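How to Fold a Striped Shirt on a Cloth-Covered Table

Posted August 16, 2025, in Home and Laundry
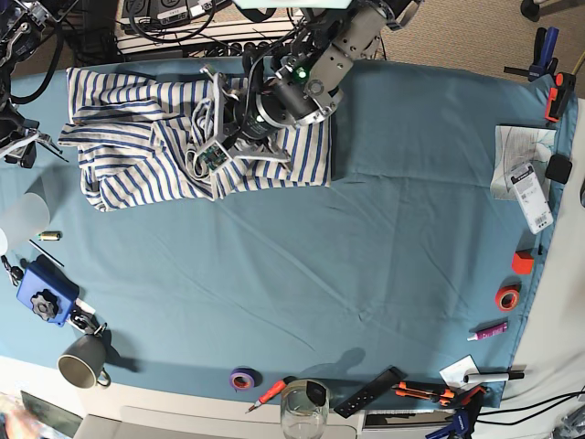 What you need

A table that is bigger than the shirt when it is spread out. A piece of cloth in one color, large enough to cover most of the top. Two clamps, or more if your table is long. I use a bar clamp and one smaller clamp at the same corner, and the cloth stays where I put it.

I learned to fold on a bare table in our old flat in Vinddale, and the shirt was always sliding away from me. With a cloth under it, the cotton holds a little. A plain blue or green is good for a white shirt, as you can see the edge of the fabric very well. Small things like tape or a tube of glue can stay on the table, but move them to the side before you open the sleeves.

Step 1. Find the collar

Do not shake the shirt in the air. Leave it on the cloth and look for the collar with your fingers. When you have it, take the two shoulder seams, one in each hand, lift only a little, and let the rest hang down. Then lay the shirt with the front side to the table.

Step 2. Open it flat

Pull the bottom hem gently until the back is smooth. After this open the sleeves to the left and right. Wrinkles in the cloth below are no problem, but a thick crease should be pushed out with the flat hand.

Step 3. Use the stripes as a ruler

Stripes are very helpful for a beginner. If they go across the body, they must stay level from one side seam to the other. If one side is lower, pull the hem on this side and look again. I do this step more slowly than all the others.

Step 4. Fold the sides

Take one side at the shoulder and at the hem, and bring it to the middle of the back. The stripes of the folded part should lie on the stripes under it. Fold the sleeve back so that it points down along the edge. Make the other side the same. Now you have a long rectangle.

Step 5. Fold up

Fold the hem up by one third, then once more to the collar. Turn the shirt over. Press with the hand from the middle to the outside.

If it does not look good

Mostly the mistake is in Step 3. Open the shirt completely and begin again from there, it is faster than correcting a finished fold. A very soft shirt can be folded around a piece of card, which you pull out at the end. My drawers from Gagnon are 47 cm wide, and 2 shirts folded like this fit side by side. For a narrower drawer, bring the sides a bit over the middle in Step 4.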